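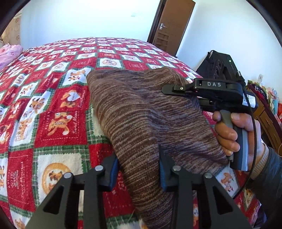 The jumper on the bed

Every house has a place where the knitted things wait. In my flat in Namside it is the bed. A jumper is too clean for the wash and too worn for the drawer, so it lands on the bedspread and stays there until the evening, when it moves to the chair. In the morning it goes back to the bed.

The brown striped one has made this journey for most of the winter. It has fine lines of tan, grey and lavender going across, and against the red and white squares of the bedspread, with their cartoon faces and their "Sweet Memories", it looks like a serious uncle at a children's party. I am fond of them both. The bedspread is not elegant, and guests always say something about the bears or tigers, whichever they think they are.

In March I decided to learn how to fold knitwear properly, and I went to see Chrysoula Karamanlidis. She repairs woollens in a narrow shop called Morsy, open until seven on a Friday, and she has done this work for 19 years. I asked her first about hangers. She closed her eyes for a moment.

"The shoulder remembers," she said. "You hang it for one month and then you wear the hanger for one year."

Her method wants a flat surface, and she prefers a bed to a table, as you can walk around it. Shake the piece once, gently. Lay it with the front facing down and smooth it from the middle towards the sides with open hands. Do not pull on the hem. Bring one side in to the centre, lay the sleeve straight down along it, then do the same with the other side. After that, fold up from the bottom in two turns. If the yarn is thick, one turn is enough.

Stripes are a help, she told me. Fine horizontal lines show you at once when the left half has moved lower than the right, and you can correct it before the second fold. With plain black you only find out in the drawer.

I practised for 20 minutes that evening and I was slow. My neighbour Yiğit Kaplan, who rolls everything he owns, came to return a pot and stayed to argue. Rolling is good for T-shirts and for travel, I agree with him there. But a heavy jumper that is rolled takes the space of a loaf of bread, and the ribbing at the neck opens.

For storage Chrysoula uses low cotton boxes from Plisholm, never more than two jumpers high. I use the drawer I already have, with a piece of cedar in the corner. The rest of her advice was about washing, and it deserves its own page – she has strong opinions on vinegar.

Text: Fadime Güneş

Comments

Bjartur Ladefoged
My mother folded the sleeves across the back, like crossed arms. The crease was always at the elbow. I will try them straight.

Svetozár Bartoš
What about cardigans? Buttons closed or open?

Fadime Güneş
Closed, Svetozár, but leave the top one.

Contact the editors | © Celier magazine | Back to top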